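Community Media > Grant Updates

Garville Community Television: January progress report

Hi Kyriaki,

Here's where we are at the end of our second quarter on the Clotier grant. Short version – we're on the air more, we're a bit behind on captions, and the money is holding up fine.

Programming

We've added two new weekly shows. One is a call-in hour on local schools, and the other is a Greek-language cooking and talk show that Mrs. Stefanou pitched to us back in the fall. Both run at 7 p.m. and repeat the next morning.

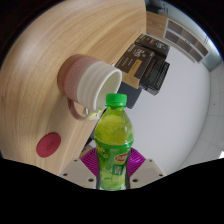
The call-in hour was rough at first (dead air, a phone line that buzzed), but the last few have gone out clean and I really love how it sounds now. We've aired 34 new episodes across the whole channel this quarter, which beats what I promised you in the proposal.

Equipment

The Skuduler playout software is in and running the overnight schedule by itself. I used to get up and restart the old one by hand, so you can imagine how happy I am!

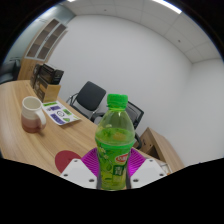

We still need to move the old tapes over to it, and I'd like to finish that before spring. The transmitter got its inspection and passed. 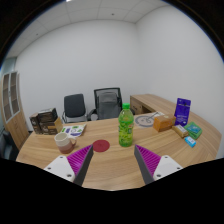 Captions

We're behind here. I said every local show would be captioned by now, and council meetings still aren't. Our captioner cut her hours, and I'm talking to a replacement.

Money

We've spent $3,978 this quarter, mostly on the software license and phone gear. I'd like to shift what's left of the travel line over to captions – let me know if that's okay with you.

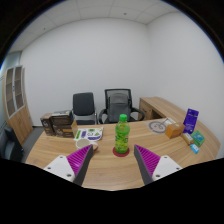 Next quarter

- Caption the council meetings
- Finish the tape transfer
- Train two more people on the control board

Recent updates
Fall progress report
New evening schedule
How to pitch a show

© Garville Community Television | Contact us | Back to top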